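Sorting the cable drawer, one loop at a time

An afternoon with a home organizer who works mostly on desks

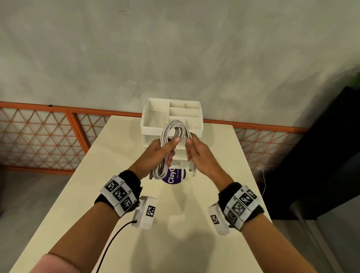 She starts with the cables because they take up the most room and get the least attention. Most of her clients want to begin with paper, she says, and she talks them out of it.

"Paper makes you read," she says. "You pick up a letter and ten minutes later you're still holding it. A cable doesn't say anything. It either goes to something you own or it doesn't."

She has been organizing desks and home offices for a living since November, when she left a job in the supply room at Pietrzak, a dental equipment firm. The work there was mostly labeling and putting away. She says she liked it more than people expected her to, and that friends had been asking her to do their closets for years before she charged anyone.

A first visit costs $143 and lasts two hours. She doesn't bring bins or baskets to it. She used to, and found that people bought whatever she had in the car and then had nothing to put in it.

"I want to see what's left before anybody buys a box," she says. "If you have a small organizer already, with a drawer under it and some compartments on top, that's usually enough for a desk. People think they need three of those. They need to empty the one they have."

Her method with a cable is simple. She makes loose loops the size of her hand, lays them together and leaves the end where she can see it. She doesn't wrap cables around her fingers or fold them.

"Tight is bad for them," she says. "If you pull it tight you get a bend right by the plug, and that's where it quits. Braided ones hold up a little better, but I treat them the same."

She uses fabric ties on anything longer than an arm's length. Short charging cables she leaves untied, in the largest compartment, where they can be picked up with one hand. The smaller compartments get adapters, memory cards and the little tools that come with phones. She is strict about the drawer. It's for things that get used once a month or less, and nothing goes in on top of something else.

Asked what she throws out, she says less than people think. Old cables go in a bag for 60 days. If the bag hasn't been opened by then, it goes to the electronics drop-off. One client, a bookkeeper for the Natov bakeries, opened hers the day before the deadline and took out the charger for a camera she'd forgotten she had.

"So the bag works," she says. "She was annoyed with me, but she had her charger."

Labels are a sore subject. She owns a Starkik label printer and likes it, but she only brings it out on the second visit. Her reason is that the first arrangement is nearly always wrong. A family will put the scissors in the back because it looks neat, and a week later the scissors are on the windowsill. She would sooner move things twice than peel off a label.

She wipes the tabletop last, after everything has a place. Some organizers do it first. She has tried that and ended up wiping twice — dust comes out of drawers.

The desks she finds hardest are shared ones. Two people will have two ideas of where a pen goes, and she won't settle it for them. She has them sit down together and reach for things without looking. Wherever the hand goes is where the thing should live. If the hands go to different places, they get a pen each.

For now she takes desks, craft tables and the occasional kitchen drawer. She has turned down garages and one storage unit near the Morel warehouse, which she went to see and left after a few minutes.

"I don't have the back for it," she says. "And I like sitting down while I work. A desk comes with a chair."

She is booking first visits for weekday mornings only.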